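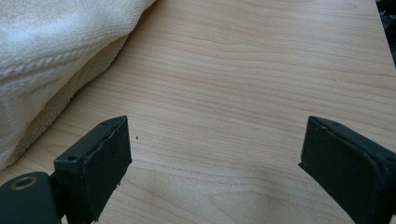
Simon & Trudau > About us > Our story

We're a family laundry on the edge of Ultonville, and we've been washing, drying, pressing and folding for the people of this town for longer than some of our customers have been alive. If you've stayed at one of the guest houses down by the river, there's a fair chance you've slept in sheets that came through our back door.

It all began in the old bakery on Adau Street, with 2 second-hand washing machines, a clothes line in the yard and a delivery bicycle that pulled badly to the left. The Simons did the washing and the Trudaus did the ironing (and, we're told, most of the arguing), and before long the two families had their names painted over the door. The sign has been touched up a good many times but the lettering is the same, and so is the green.

We moved to our present building when the yard could no longer cope. It was a wet August, the line had been full for a week, and someone's tablecloths had ended up in next door's pear tree. The new place had a proper drying room, high windows and a loading bay, and we've been here ever since. We did keep the bicycle, which hangs in the front shop, and children are very welcome to ring the bell.

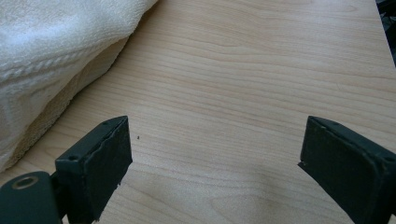 These days we look after 50 businesses in and near the town, from hairdressers and cafés to the swimming club, along with all the households who drop in with a bag over their shoulder on the way to work. On a busy morning we'll send out 300 pieces before the kettle has gone on for the second time. It's still sorted by hand, and it's still checked by hand before it's wrapped, and if a button has come loose we'll generally sew it back on while we're about it.

People do ask us what our secret is and we never quite know what to say! We use soft water and a plain soap without much scent to it, we don't overfill the machines, and we let things dry at their own pace when the weather and the order book allow. Wool is done separately, and so are christening gowns, which have a shelf all to themselves in spring.

We also run a mending table in the front shop every month, where you can bring a torn pocket or a fallen hem and learn to put it right over a cup of tea. There's no charge and no need to book, just come in and find a chair.

The shop opens at 7.30 in the morning, and if you're early, do knock, as we're nearly always in.

Contact us | Collections and deliveries | © Simon & Trudau Laundry, Adau Street Works, Ultonville | Back to top

We use cookies to help our website run smoothly. By carrying on, you agree to our use of them. Accept | Read more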